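May, notebook, Uddale room, 2:15 p.m.

Sorting day for the Sindgate play kit, and I've been looking forward to it all week! The big bin came in at 2570 grams on the bench scale, and almost 1055 of that is the pipe set alone (elbows, branched connectors, the long straight bits Rigoberto Zepeda likes so much). The rest is blocks and cubes. Such a cheerful pile once it's out on a white top, orange and blue and yellow everywhere.

Tried Máté's idea of spreading everything out first and only then deciding what goes where. Much nicer than digging in the bin. You spot the odd shapes right away, and the orange elbow is a lovely piece, it rocks if you set it curved side down.

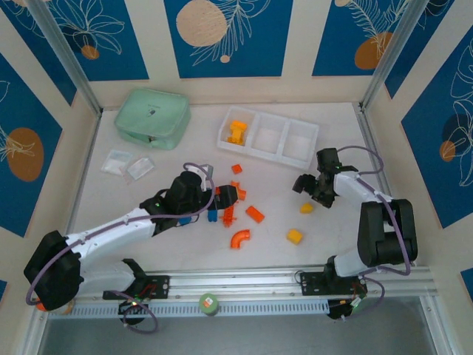

Current plan for the three-compartment tray: yellow on the left, orange in the middle, blue on the right. Máté Lakatos wants to go by shape, pipes apart from blocks, and he may well be right, the pipes take up a lot of space. We'll run it both ways, 13 minutes each, and see which one feels better. Zippered pouch is for anything we can't place.

Also love the leafy Cunura wall print, still so glad we didn't paint over it.

To do:
Ask Dumitrescu for 4 more trays, same size
Label the pouch
Weigh the blocks without the bin
Rigoberto to check the branched connectors for cracks before Máté's round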